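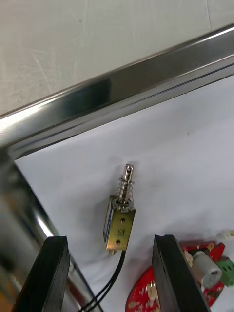 트렌다노 정비실 방문기: 부품 집기 셀 한 대를 관리하는 법

함아린 | 2024년 8월 16일
읽는 시간 4분 | 공유 19 | 댓글 3

트렌다노는 소형 전기 부품을 분류하고 검사해 조립 업체에 넘기는 회사다. 이번 방문에서는 생산동 전체를 돌지 않고 정비실 옆에 있는 집기 셀 한 대만 오전 내내 봤다. 안내는 셀 담당인 풀헨시오 가리도 씨가 맡았다.

이 셀이 다루는 것은 솔레노이드, 소형 모터, 회로 기판처럼 모양이 제각각인 부품이다. 작업면에는 흰 종이를 깐다. 금속 바닥을 그대로 쓰면 반사 때문에 손목 카메라가 부품 윤곽을 놓치는 일이 잦았다고 한다. 종이는 교대 때마다 갈고, 얼룩이나 눌린 자국이 보이면 그 전에도 바꾼다. 종이 윗변은 금속 레일에 맞춘다. 레일 자체가 번쩍거리는 문제는 아직 해결하지 못했고, 지금은 조명 각도를 낮춰서 쓰고 있다.

가장 까다로운 부품은 푸시풀 솔레노이드였다. 몸체는 각이 져서 잡기 쉽지만 플런저에 복귀 스프링이 감겨 있다. 손가락이 스프링 쪽을 물면 플런저가 밀리면서 자세가 틀어진다. 그래서 파지 위치는 금속 프레임의 양옆으로 정해 두었다. 단자에서 나온 검은 전선 두 가닥도 신경 쓸 부분이다. 전선이 손가락 사이로 지나가게 놓이면 내려오는 동안 끼일 수 있어, 접근 높이를 따로 잡고 마지막 구간은 속도를 줄인다.

손가락은 검은색 블록 한 쌍이고 안쪽 면이 비스듬하게 깎여 있다. 표면에 긁힌 자국이 생기는 것은 그냥 둔다. 교체 기준은 마모된 모양이 아니라 횟수로, 1,600회마다 안쪽 면을 점검하고 좌우 높이가 어긋나면 두 개를 함께 바꾼다. 한쪽만 바꿨다가 부품이 자꾸 기울어져 반나절을 허비한 적이 있다고 했다.

교체 작업도 볼 수 있었다. 이그나시오 사파타 씨가 전원을 내리고 잠금 표지를 건 뒤 볼트를 풀었다. 새 손가락을 끼우고 나서는 완전히 연 상태와 닫은 상태를 한 번씩 확인하고, 기준 블록을 잡아 영점을 다시 맞췄다. 여기까지 19분이 걸렸다. 시험 집기는 솔레노이드부터 한다. 모터가 달린 기판은 부품 높이가 들쭉날쭉해서 맨 나중이다.

카메라 렌즈는 매일 아침 마른 천으로 닦는다. 세정액은 쓰지 않는다. 손목 쪽 케이블은 꺾이는 부분을 손으로 만져 보고 피복이 딱딱해졌으면 기록지에 적는다. 8월 기록지에는 항목이 거의 203개 쌓여 있었는데 대부분 종이 교체와 렌즈 청소였다. 고장 기록은 따로 빨간 펜으로 쓴다.

예비 손가락은 주브브리지에서 받는다. 납기가 길어 한 벌은 늘 서랍에 둔다고 한다. 서랍에는 육각 렌치와 기준 블록, 손으로 고쳐 쓴 점검표가 같이 들어 있었다. 점검표 사본을 부탁했더니 가리도 씨가 다음 개정판이 나오면 보내 주겠다고 했다.

댓글 3개 | 공유하기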